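Tirnino Adult Reading Program
Interim Progress Report to the Lekley Fund
Reporting period: second half of the grant year

1. Summary

The Tirnino Adult Reading Program provides evening instruction in reading and basic writing to adults who left school early or who were schooled in another language. During the reporting period the program operated at 3 sites and enrolled 95 learners. Instruction followed the plan approved at the start of the grant year, with one change to the schedule at the Carré Street site, described in section 3. Spending remains within the approved budget lines.

2. Enrollment and attendance

Enrollment opened in August and closed once the evening groups were full. Sixty learners attended through the end of the period and have been placed in a group for the next term. Of those who stopped attending, most reported a change in working hours. A smaller number moved out of the area or transferred to day classes offered by the school district.

Tutors delivered 560 hours of instruction. Attendance was strongest in the beginner groups and weakest in the writing group, which met latest in the evening. Staff telephoned learners after two missed sessions in a row, and several returned as a result. The program will continue this practice and has added it to the written duties of the site coordinators.

3. Instruction

The beginner groups completed the first two workbooks in the Wisedis series. The intermediate groups worked mainly from everyday materials: lease agreements, pay slips, medicine labels and letters from schools. Tutors reported that learners spent more time on these texts at home than on the workbook exercises, and asked that more of them be prepared for the coming term.

At Carré Street, the start time was moved from 6:00 p.m. to 6:45 p.m. after learners in the intermediate group asked for the change. The later start reduced the number of late arrivals but shortened the period available for individual reading. The site coordinator has proposed opening the room half an hour before class for those who can come early. 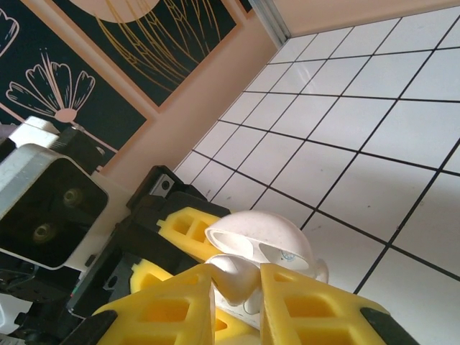

Loïc Chauvin wrote in his comments on the draft of this report that the later start had suited the working learners well, but that it had made the trip home difficult for anyone depending on the last bus. He asked that the program not settle the schedule for the spring until the new bus timetable is available. Staff agree with this request, and the decision has been put off until then.

4. Assessment

All learners took a short placement reading on entry and a second reading at the end of the period. Results are being entered and will be included in the final report, broken down by group. Tutors also kept written notes on each learner. These notes show steady gains in reading aloud and in filling out forms, and slower progress in spelling. The spelling lists used in the beginner groups are considered too long, and a shorter set is being drafted.

5. Staffing and training

One tutor left the program during the period and was replaced within the same month. All tutors attended the required training session on teaching adults with limited schooling. A second session, on reading difficulties, was postponed when the trainer became unavailable and will be held early in the next period.

6. Budget

Spending on tutor pay was in line with the plan. Spending on printed materials was higher than expected owing to the copying of everyday texts, and spending on travel was lower. The program requests approval to move the unspent travel funds to the materials line. The total grant amount would not change.

7. Next period

The program will open enrollment for the vacant places, hold the postponed training session, and finish the shorter spelling lists before classes resume. A waiting list is being kept at each site. The final report will be submitted with the attendance records and the full financial statement attached.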